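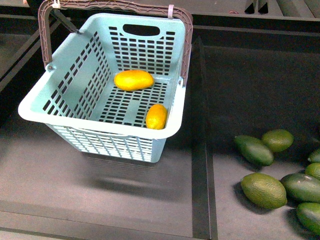 Maëlys Tanguy wrote the first draft of Tresis in November, in a kitchen with no heating, and threw out most of it the following spring. What stayed was the opening chapter and the ferry.

The novel is her second for young adults. It follows Flisero, a girl of 15 who works on a ferry between two towns that have stopped speaking to each other. She carries letters for both sides and has started reading them.

"I had the job before I had the girl," Tanguy says. "I wanted someone who goes back and forth all day and belongs to neither place. The first version was a grown man and he was very dull. He had opinions about everything."

Her first book, Jamico, was a school story with a ghost in it. It did well with readers of 12 and up, and she was asked for a sequel more than once. She says she tried.

"I wrote three chapters. They were fine. I could tell what was going to happen in every one of them, and I thought the reader could too, so I stopped."

Tresis is a slower book. There is a murder, but it happened years before the story begins, and Flisero only gets at it through the letters. Some of these are printed in full. Tanguy wrote 20 of them before she had a plot, and used 15.

"The five I left out were the ones where people explained themselves. People don't do that much in letters. They ask for money and say the roof is leaking."

The villain, if the book has one, is a harbor clerk called Gasser. He is polite and tired, and early readers kept asking her to make him worse. Her editor asked too. She added one scene, in which he burns a ledger, and left the rest alone.

"I like Gasser. He's wrong, but he gets up in the morning and goes to work. I know a lot of people like him."

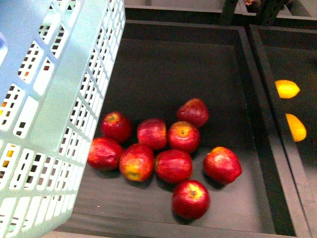
A blue plastic basket and a dark gray tray.

She is less sure about the ending. Without giving it away, the last chapter jumps ahead three years and is told by somebody else. Some readers have written to say they felt cheated.

"I understand that. You spend the whole book with her and then you get her brother, who wasn't even nice. But she wouldn't have told that part. I tried it in her voice and she just went quiet on me."

Asked what she read at that age, she says mostly whatever was on the shelf at her aunt's house, which meant sea stories and old detective paperbacks with the covers gone. She didn't know there were books meant for teenagers until she was too old for them.

She writes in the mornings, by hand, and types it up after lunch. She doesn't keep a word count. On bad days she copies out the last good page and sees if it will keep going.

The next book is under way and has no boats in it. It is set in a bakery, over one night, and she thinks it will be short.

"I said that about this one too," she says.

Interview published 11 Feb 2018.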